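My N-400 Is In! Notes From a First-Time Citizenship Applicant

Posted 12 January 2026

I did it. After putting it off for most of two years, I sat down last night, uploaded the last tax transcript, paid the fee and pressed submit on my application for naturalization. I got a receipt number before I'd even closed the laptop and I may have yelled a little (sorry, upstairs neighbors).

Several of you have written to ask how it's going, so I'm putting my notes here while they're fresh. I'm not a lawyer, and my case is about as plain as they come: green card through work, no arrests, one marriage, one employer for most of that time. If yours has any wrinkles, please talk to somebody qualified before you file.

The travel list

I was dreading this part and it ended up being my favorite. You have to list your trips outside the country, and I travel a lot for Valentini, mostly short hops to meet suppliers. My passport stamps were a mess. Two of them overlap, and one is so faint I had to hold it up to a lamp. What saved me was my old email, because every booking confirmation since I moved was sitting in there. I made a spreadsheet with the date out, the date back and the number of days in between, and the total came to 229 days away. That's comfortably inside the limit, and I'd been worrying about it for months!

Watch out for day trips, though. I nearly entered one that didn't last 24 hours, and the form didn't want it. Read the instructions with a cup of something next to you, all the way through, before you type a single thing.

I also got my addresses wrong the first time. I had us leaving the Wosley apartment in May when the lease clearly says we stayed on another month. Small stuff, but I'd much rather catch it at my kitchen table than have an officer catch it for me.
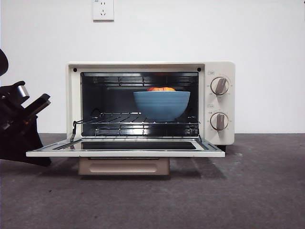 Studying for the civics test

I am having so much fun with this. I've been using flash cards, the paper kind, and I quiz myself on the bus to Vallside every morning. I can now tell you how many amendments the Constitution has and who becomes president if both the president and vice president can't serve, and I will, whether you ask or not.

My friend Serpil Akbulut took her oath last year and she's been a wonderful coach. She told me to practice saying the answers out loud – reading them silently is a different skill, and she froze on an easy one at her own interview. She also made me go over the vocabulary in the yes-or-no questions on the form, because the officer may ask what a word means. I'd have stumbled on a couple of those for sure.

The library in Vallside has a free study group too. I've been twice. Last time we spent nearly the whole hour arguing over which answer to give for "name one thing Benjamin Franklin is famous for," and I came home happy.

What's next

Now I wait for a biometrics notice, or a letter saying they'll reuse the fingerprints they already have. Then the interview, then with luck the ceremony. I'm checking my case status far too often already. I'll post again when something moves, and if you've filed recently, leave me a comment with how long your office is taking!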